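Reading time: 2 min
Search this guide Search Go

Section 4. Getting the tabletop ready

Before you unpack any of the Dresska set, clear the table. I mean everything off, even the coaster you've stopped noticing (I always miss mine!).

1. Wipe the top with a barely damp cloth, working from the back edge towards you.

2. Leave it for 11 minutes. I go and put the kettle on.

3. Get your head down low and look across the surface with a lamp on. Little pale specks show up much better this way, and on a plain grey top like mine they're easy to mistake for part of the finish.

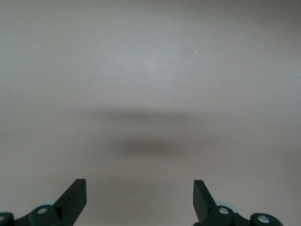

4. Go over any specks with a dry cloth, then look again from the other side.

Note: soft dark patches may only be shadows. Move the lamp and see if they move too, before you start scrubbing like I did.

Caution: no scouring pads, please. I ruined a lovely top in Sotirville with one and I'm still cross about it.

5. Lay the Pyo mat down, smooth side up, and press out from the middle for 60 seconds. Now you're ready for Section 5.

Contact us | © Trivdale | Back to top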